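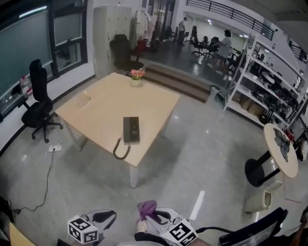 A gripper holds a purple cloth just above the office floor at Prenlow.

Search articles, topics, authors

The pickup list

By Rhea Yap

At Prenlow, a firm that rents out costumes and shop displays, the day used to end with someone walking the floor. Cloths, loose hangers, bottles and belts all had to be off the ground before the night cleaner came through with the polisher. The job took most of an hour and belonged to whoever was newest.

For the past year that person was Khrystyna-Mariia Marchuk. Since March she has spent the hour teaching the work to a machine.

She steers a two-fingered gripper down to something on the floor, closes it, lifts, and carries the thing to where it belongs. Then she does it again with the object dropped somewhere else. Each pass is recorded, and the recordings go to Teko, the company that supplies the system and trains the software. By the time I visited, she had logged 367 passes. Of those, 141 were cloth.

"Cloth is the worst," she said. "A bottle is a bottle every time. You drop a cloth and it's a new shape."

Her pay went up when she took on the recording work, though her title stayed the same. She would like the title changed too. Meirion Kneath, who runs operations, told me it was under discussion.

Kneath signed the contract with Teko after a bad winter in which three people left the floor team. He was direct about the reasons. He could not fill the jobs, and the people who remained were staying late. He says no one has been let go because of the system, and the staff I spoke to said the same. What he would not do is promise the three jobs will come back.

"If it works I won't need to hire them," he said. "I've told everybody that."

Ming-te Shek has worked on garment returns at Prenlow for 16 years. He does not object to a machine picking things up. His complaint is with the rules that came along with it. Aisles have to stay clear in a set pattern now, and a bag left by a desk for five minutes gets a note. He used to lay out a whole order on the floor by size, check it, and pack it from there. Now he does it on tables, and there are never enough tables.

"The floor was my desk," he said. "So I lost my desk."

He has raised this twice. After the second time Kneath bought two folding tables, and Shek says they are too low.

Other changes are smaller. People have started telling Marchuk when they see something odd on the floor, in case she wants to record it. She keeps a list of requests, and power strips are at the top. The software still has trouble with anything that has a cord attached, and Teko has asked for more passes with cords close by.

Caradog Sayce, who trains new hires, worries about what the newest person will do instead. Walking the floor was dull, he said, but it was how you learned where everything lived. He has started sending beginners out with Marchuk for their first two weeks - partly to help her, partly so they still see the whole building.

The system does not yet work alone. Teko plans a first night run later in the year, with a person watching. Marchuk has asked to be that person. She wants to see what it does with the cloths.

We use cookies to improve your visit and measure traffic. Accept all | Manage settings

Comments (3)

beddoe_t
Did rentals for years. The guy is right about the tables. Get them at waist height or your back will let you know by Friday lunch.

Lindqvist
So she trains it, it takes over the hour, and she's still waiting on the title. Put it in writing first.

M. in Clavotholm
We had something similar in our stockroom. The clear aisle rule was the best part of it for me, I stopped tripping over boxes. Would like to read a follow-up after the night run.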